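Products > Hand-Held Grippers > Finger Pads > Pliten Soft Pad Set

Overview Specifications Comparison Ordering Support

Pliten Soft Pad Set for two-finger hand-held grippers

The Pliten set is a pair of replacement pads for hand-held grippers with two angled fingers. It is sold by Dostham as a spare part and also as an upgrade for users who find the standard hard pads too slippery on packaging film. The pads are mounted with the screws that are already in the finger, so no drilling is necessary. One set contains two pads, four spare screws and a small key.

We received many questions from customers who collect demonstrations in ordinary rooms and not on a laboratory bench. Their objects are light, shiny and change shape when they are pressed. For this reason we have extended this page with the results of our own trial, which we made in May before the second delivery of the pads.

Specifications

Pad thickness: 14 mm at the base, thinner toward the tip
Weight of one pad: 19 g
Material: soft closed-cell foam with a thin skin
Mounting: two screws per pad
Surface: smooth or ribbed, please choose when ordering
Cleaning: damp cloth, mild soap, no alcohol

How we compared

We compared three pads: the Pliten smooth, the Pliten ribbed and the Shboul hard pad, which most of our customers already have. Each pad was used for 200 grasps by the same two operators. The objects were snack bags, paper tubes, small boxes and one folded towel. A grasp was counted as good when the object was lifted, carried over an open box and released inside it without falling before.

With the Shboul hard pad we had 151 good grasps. The failures were nearly all with film bags, where the film slides out slowly while the operator is moving the arm. The operator often does not notice it at first because the finger position does not change. With boxes and tubes the hard pad works well, and we do not recommend to replace it if these are your only objects.

The Pliten smooth pad was clearly better with bags. The foam takes the wrinkles of the film and holds them. It has one weak point: after the bag is released, the film sometimes stays on one pad for a short moment, and the operator has to open the fingers wider than usual. Please take this into account if you train a policy on the finger opening, as the values at release will be different from your older recordings.

The ribbed version is between the two. It releases more cleanly, but on very thin film the ribs leave marks, and one of our testers did not like this for product packaging that must be returned to the shelf.

Soft background surfaces

Many customers ask if a soft surface under the object makes a difference. It does. On a table the fingers can come down until they touch, and the operator feels the contact in the handle. On a bed or a sofa the quilt gives way, and it is easy to push the bag down into it or to take a fold of the fabric together with the bag. We advise to approach from a low angle and to close slowly. If you have the Bondau wrist plate, please lower its stiffness by one step for this kind of work.
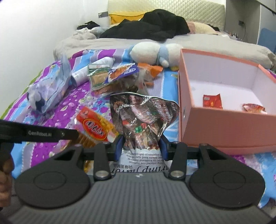 Product Notes, Issue 14

Film bags are best pinched between the two pads so that the bag stands upright, like the shrimp snack bag on the quilt. The pads in use there are blue, and one is fitted on the inner face of each finger. A transparent bag with a torn upper edge is a good test object: the film is crinkled, it shines, and the printed parts look different from every side. For sorting tasks, an open cardboard box on the same bed is a practical target. Pink walls with a white interior are also easy to separate from the packets when you label the recordings.

Fitting the pads

Remove the old pad and clean the finger. Place the new pad flat and tighten both screws by hand first, then a quarter turn with the key. Close the fingers fully and look if the pads meet over the whole surface. If there is a gap at the tip, loosen the upper screw and press the pad forward. Repeat the zero calibration of the finger opening after every change of pads.

Ordering

The smooth and the ribbed version have the same price. Mixed sets are possible, please write it in the order comments. Opened sets can be exchanged only if the skin of the pad is not damaged.

Related items

Shboul Hard Pad, pair
Bondau Wrist Plate
Pliten Spare Screws and Key
Dostham Carry Case for Hand-Held Grippers
Calibration Block for Finger Opening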